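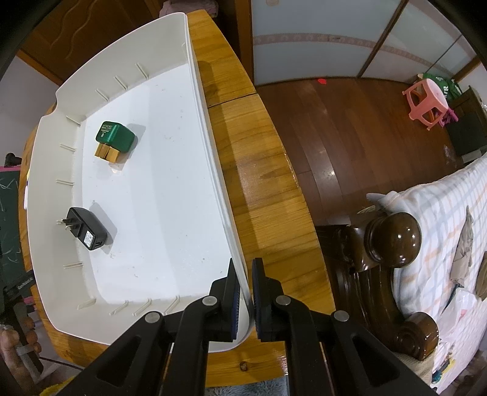

Off-white tray with tall sides, on a wooden table

How to Put Your Own Saying on a Plain Mug
Posted Thu 27 January by Gavin Jardine

I have been lettering mugs at home since June and I still get a kick out of it every single time! A plain mug, a paint pen and one good grumpy sentence, and you have a present that somebody will really use. My sister drinks out of "Do Not Approach Before Second Cup" every morning, and my neighbor Uden has asked for three more in the same style.

What you need

A plain glazed ceramic mug, white or a light color
An oil-based paint pen, fine tip (I love the black one)
Rubbing alcohol and cotton balls
Cotton swabs
Masking tape
Tracing paper and a soft pencil

Step 1: Pick your words
Short is best. Anything over six or seven words has to wrap so far around the mug that you can't read it without turning the thing in your hand. Say it out loud first. If it makes you laugh, go for it.

Step 2: Clean the mug
Wash it, dry it well, then wipe the outside with rubbing alcohol. From now on hold it by the handle or with a hand inside. Finger grease is the number one reason letters flake.

Step 3: Lay out the saying
Run a strip of masking tape around the mug as a baseline. Write your words on the tracing paper at full size, scribble over the back with the pencil, tape it on and go over the letters. You get a faint gray line on the glaze, plenty to follow. Keep everything well below the rim, where lips go, and never paint the inside. These pens aren't made for touching food or drink.

Step 4: Letter it
Shake the pen, press the tip on scrap paper until the paint flows, and work from left to right (lefties, go the other way, it saves so much smudging). Do one thin coat. Made a mess of the R? A swab with a drop of alcohol takes it right off while it's fresh, so don't be scared of it!

Step 5: Let it dry
Give it a full day, two if your kitchen is damp. I know, waiting is awful.

Step 6: Bake, if your pen allows it
Check the pen's instructions first, and if they give a time and heat, use those instead of mine. My pens call for 40 minutes at 350 degrees. Put the mug in a cold oven, let it warm up along with the oven, and when the time is up switch off and leave it in there until it has cooled completely. A hot mug on a cold counter can crack.

Looking after it
Hand wash only, with a soft sponge. No scouring pads and no dishwasher, even after baking.

A few sayings to get you going
Caution: Contents Under Pressure
Warning: Monday Inside
Stand Back, Still Loading
Beware of the Accountant

I'm doing a dinner plate next, with lettering on the back only, and I can't wait to show you!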